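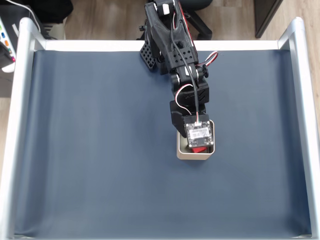 Aklow plans to buy small robot arms for its sample room

May 9, 2024

Aklow, the packaging and sorting company based in Aguirre, has approved a budget for its first small robot arms. The decision was made after a trial period with 3D-printed arms, and the company expects to place the order before the end of October.

The plan covers 4 arms, with a price of 793 dollars for each one. This price includes the servo motors, the printed parts, the cables and a small camera board. It does not include the computer, which Aklow will take from its existing stock. A further 1,475 dollars is reserved for spare parts, and this money cannot be used for anything else during the first year.

Aklow says it looked first at larger industrial arms. Those machines are stronger and more exact, but they need a fixed base, a safety fence and a separate power line. The sample room in Aguirre is on the upper floor of an old building, and the owner does not allow heavy machines to be fixed to the floor. A light arm that can be moved by one person was therefore the more practical choice.

The work planned for the arms is simple. The sample room receives small parts from customers, and the staff must place them in cups and tins, take them out again and check that the container does not damage them. It is slow work, and it is repeated many times in a day. Colored blocks are used in the tests in place of the customers' parts.
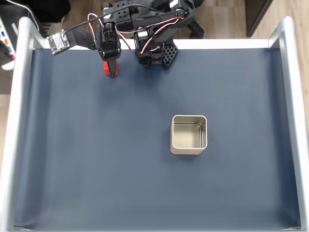
Three suppliers were asked for an offer. Kistosell was chosen for the arms and the frames, mainly for its delivery time and for its promise to sell every servo motor separately. One of the other offers was cheaper, but a broken joint would have to be sent back with the complete arm. Aklow calculated that each such return would stop one work place for 3 weeks.

The mats and the containers are not part of the Kistosell order. Aklow will buy them from local shops – the company found that it wanted to change the size and color of the containers quite often, and a long contract made no sense for such cheap items.

Training is also counted in the plan. Two members of the sample room staff will learn to replace a servo motor, to print a simple bracket and to adjust the position of the camera. Kistosell will give this course at its own workshop. The travel costs are paid by Aklow and come from the general training budget.

The food company Tasteo, which is a customer of the sample room, has asked to follow the project. Tasteo sends many small metal tins for testing and would like to know if the results will come faster. Aklow has not promised a date. It says that the staff will continue to do all customer tests by hand until the arms can complete a full day of work without help.

The budget will be reviewed after the first six months of use. If the cost of spare parts stays inside the reserved sum, Aklow may add more arms to a second room on the same floor. If it does not, the company will keep the existing arms for training and will ask for new offers – this time also for used industrial machines.

The old work tables in the sample room will be offered to the staff before the new frames are delivered.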